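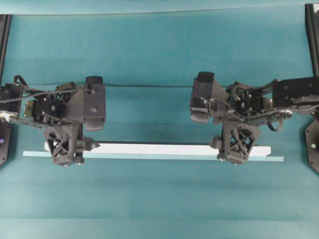 Thitima Chaiyaporn replied to our last report that the teal was fine by her, but that she wanted to know why the finish still looked mottled and whether Grasivora would be paying for a second coat. Both points are covered under item 2.

Progress report to Grasivora, Korkuseo work area fit-out
June 18, 2023

1. Status
Five of the six bays are now finished in teal. The sixth is primed and waits on panels from Akeo. Spending stands at 70 percent of the grant, in line with the plan. No change to the end date is requested.

2. Surface finish
The work surface is smooth and level within the limits set in the order. It has faint lighter and darker patches, and the color is not fully even from one area to the next. Uddin supplied the coating in two batches, and we did not mix them before use. That was our error. We do not propose a second coat. The patches do not affect use, and another layer would put the surface above the edge trim. If Grasivora prefers an even color, the cost would come out of the reserve.

3. White board
The long white board is the standard piece for checking contrast against the teal. Under the present lighting the long edges read clearly. Checks in the remaining bay will follow the same sheet – no new tests are planned.

4. Panels and seams
Akeo cut the wall panels to our drawing. The seam between neighboring panels shows as a thin dark line. We had asked for a filled joint, and Akeo quoted for an open one, which was not caught when the order was signed. Filler in a matching teal has been priced. A trial on a spare offcut is set for the end of June, and the result will go to Thitima Chaiyaporn before any bay is touched.

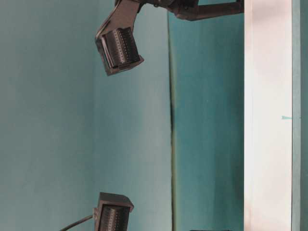
Fig. 2. Teal panels with vertical seam.

5. Open items
Akeo to confirm delivery of the last panels.
Korkuseo to send the revised seam drawing and the filler price.
Grasivora to decide on the second coat. Without a reply we will leave the surface as it is and close item 2.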